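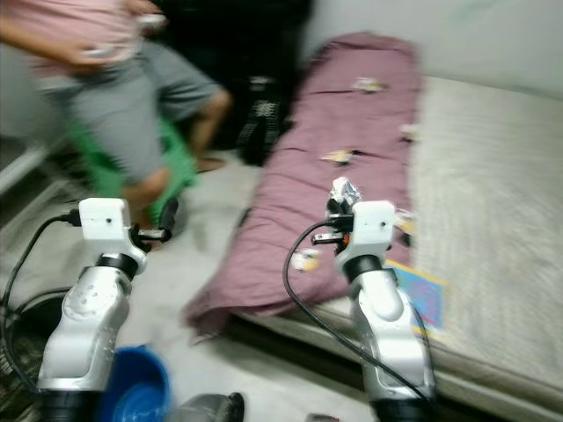 Attachment 1 of 1 - small room, mattress on floor

Ticket: Rum still, head temp hunting, fault 13 on panel
Site: Avberg, stillhouse
Opened by: Gus Dunleavy
Assigned: Perrine Baudry
Opened: 3 January 2021
Priority: high
Status: closed (see last entry)

Original report (Gus)
Stripping runs fine. Spirit runs not fine. Head temp gets to 179 F, should sit there through hearts, instead goes up and down every few minutes and the Madus panel throws fault 13. Cooling valve opens all the way, spirit flow stops dead, then valve shuts and it all comes over at once. Cuts are a mess, tails smell in what should be hearts. Wet dog and cardboard. Need this fixed before the next Lemaire wash is ready, it's at the end of fermentation now and won't wait forever.

Reply, Perrine
Got it. Couple of questions first. Was anything taken off the column since the last good run? Does the fault clear by itself or do you have to press it off? And what is the heat set at? Send the trend off the panel if you can get it out. Don't touch the valve tuning yet please.

Reply, Gus
Column had caustic and citric before the break, top plate section came off for new gaskets. Fault clears itself then comes back. Heat same as always, low for the spirit run. Can't get the trend out, the panel doesnt see the stick. Wrote the readings on the run sheet by hand, Danang has it.

Reply, Danang Sembiring
Run sheet here in front of me. Temp climbs slow and smooth up to hearts, then starts swinging. Parrot reads fairly steady though, even when panel says head is way off. So proof coming out doesn't match the temp on screen. To me that says probe and not column. Also I touched nothing. Gus touched the valve tuning, one step, he put it back.

Reply, Gus
Yes ok, one step. It is back.

Perrine
Agree with Danang. Try these in order, still cold, power to the elements locked out:
Pull the head probe. Look at the tip and the cable where it goes into the gland.
Check the thermowell is dry inside.
Push the probe right to the bottom before you tighten. Should bottom out, then back a hair.
Check it against a thermometer you trust in ice water, then in hot water.
Write down both readings, don't just say "fine".

Gus
Probe was not at the bottom. Not even close, whoever did the gaskets put it back with the nut tight and the probe halfway up. Water in the well too, a spoonful. Dried it, new paste, pushed it home. Ice water good. Hot water good.

Gus, later
Ran water only. No fault 13. Going to charge with low wines tomorow.

Gus
Not fixed. Better but not fixed. Head holds for a good while now, then drops and the spirit slows. No fault code this time. Different thing? Happened eight times in the run. Threw everything after the first drop back into the feints tank.

Perrine
Different thing probably. Swings on a timer or random? What else is on the same chilled water?

Danang
Not random. Matches the fermenter jackets. When the jackets call for cold they open full and the still gets whatever pressure change comes with that. Stood by the gauge with a radio, Gus on the panel. Every jump lines up.

Note from Armelle Rolland (fermentation)
Jackets are calling more than usual, that's me. The Rudus yeast runs hot early and I've been holding the tanks down hard to keep the fruit in it. Can pause the jackets during hearts if somebody gives me a shout, but not on a fresh pitch. Long term you need to split the line.

Perrine
Right. Short term: no spirit run on a day with a fresh pitch, jackets paused in hearts, Armelle gets the shout. Longer term: pressure regulator on the still branch. Sending the part number to Florian Vidal for the order. Please leave tuning at factory.

Florian Vidal
Ordered. Charged to maintenance, not to the still budget, don't let anybody move it.

Gus
Regulator in. Full spirit run done with jackets ON. Head sat at 179 F right through hearts, no fault, no stall. Cuts clean, lots of banana and green cane up front, no cardboard. Danang proofed a jar down to 50% and it stayed clear overnight. Old feints going back in with the next charge.

Still open, seperate ticket: panel doesn't see USB stick.

Perrine
Closing. Marked the probe with tape at full depth so it can be checked from outside - please put new tape on after every cleaning.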